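Gripper-view demonstration

From the Clirko Robotics Reference
By Lutz Ehlers
Mon 20 July

Gripper-view demonstration is a method of teaching a robot arm to handle objects by recording a person who does the same work with a hand-held gripper. A camera fixed to the tool records what lies in front of the fingertips. The recordings are used to train a control policy, meaning a program that takes in camera images and puts out motions, and the policy is then run on an arm fitted with a gripper of similar shape. No robot is needed while the demonstrations are being made.

The term is used mainly for work with two-fingered grippers. Recordings made with gloves or with cameras worn on the head are usually treated as separate methods, though the training step may be the same.

Background

Early robot teaching was done by moving the arm itself. A worker took hold of the arm, led it through the job and stored the points along the way. Remote operation came later, with the person steering the robot from a second set of controls. Both approaches tie up a robot for every minute of recording, and both limit the work to places where a robot can be set up.

Hand-held recording separates the two. The person carries only the end of the arm, so demonstrations can be made in kitchens, offices, shops and storerooms. The price is that the recording holds no joint positions for an arm. These must be worked out afterward from the path of the tool.

Equipment

A typical tool has a body held in the hand, a pair of linked fingers that open and close, and a camera mounted behind them and pointing forward. Many tools also carry a motion sensor. The fingertips are often padded with a soft material that grips smooth surfaces, and the same pads are fitted to the robot. If the pads differ, a grasp that worked in the hand may slip on the arm.

The width of the gap between the fingers is recorded along with the video. Some systems read it from an encoder at the joint, while others estimate it from the image. The second option is cheaper but fails when an object hides the fingertips.

Procedure

A recording session is divided into episodes. Each episode covers one attempt at one task, such as lifting a jar or moving a box from one side of a table to the other. The operator begins with the fingers open, holds still for a moment, carries out the task and lets go. The still moment gives the tracking software a clean start.

Tool position is recovered from the video and motion sensor by a mapping step. Surfaces with plenty of printed detail are easier to map than blank ones. Plain white walls, glass and polished metal are the usual causes of failure. Episodes in which tracking is lost are thrown out or cut short at the last good position.

Next comes a reach check. Every recorded path is compared with the limits of the arm that will run the policy. A person can turn a wrist or lean over a table in ways that a fixed arm cannot follow, and these paths are removed – in some collections they make up the largest share of the rejected material.

The Murnton trials

The Murnton trials were a set of tests on how much the variety of objects matters compared with the number of recordings. They were carried out by the Hayashi group, and the analysis was published in February. The task was to pick up a named object from a table and put it down inside a marked area.

Operators recorded 2422 episodes. After tracking and reach checks, 1982 were kept. From these the group built two training sets of 540 episodes each. The first used a small number of objects seen many times. The second used a much wider range of household goods, each seen only a few times. The same network and training settings were used for both.

The policies were tested on an arm with objects that were in neither set. Each policy was given 108 attempts. The one trained on the wider range completed more of them, and the gap was largest for soft and odd-shaped objects. With plain boxes the two were nearly equal. The group also noted that both policies had trouble with handles, often closing on the side of a cup when the handle would have been the better choice.

Choice of objects and setting

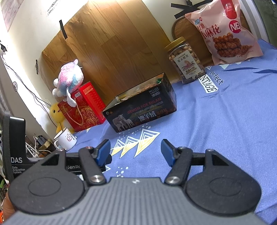 Object variety in this method covers shape, surface, weight and the way an item gives when squeezed. Collections made up only of cartons and cans tend to produce policies that approach everything squarely and close to a fixed width. A more useful table mixes types: a clear plastic jar of cashew nuts with a screw lid, a snack bag, an open cardboard box, a mug with a handle, and a plush toy resting on top of a shiny red gift box. The jar and the bag both hold food but call for different handling, as the bag changes shape under the fingers and the jar does not. A toy on top of a box adds the matter of height, and the approach has to allow for what lies beneath. Patterned cloth, such as one printed with triangles and dots, also gives the mapping step more detail to follow than a bare tabletop would.

Backgrounds are varied for a similar reason. A policy trained in a single room may come to depend on a wall or a lamp that appears in every recording. The Trotano guidelines, which several groups follow, advise changing the room or at least the direction of the table after each block of episodes.

Limitations

The method records position well and force poorly. Two grasps that look the same on video may press very differently, and a policy trained on images alone has no means of telling them apart. Fingertip force sensors have been tried, but they add weight and wear out quickly.

Operators also differ. Some move fast and correct late, others slowly in a straight line. Mixing many operators helps a policy cope with new situations – up to a point – but very uneven demonstrations can lead to hesitant motion near the object. Most groups now give new operators a short practice period and leave those recordings out of the training set.

Related entries
Camera calibration
Fingertip pads
Imitation learning
Reach check
Remote operation
Visual mapping

Contact the editors | Copyright Clirko Robotics Reference | Back to top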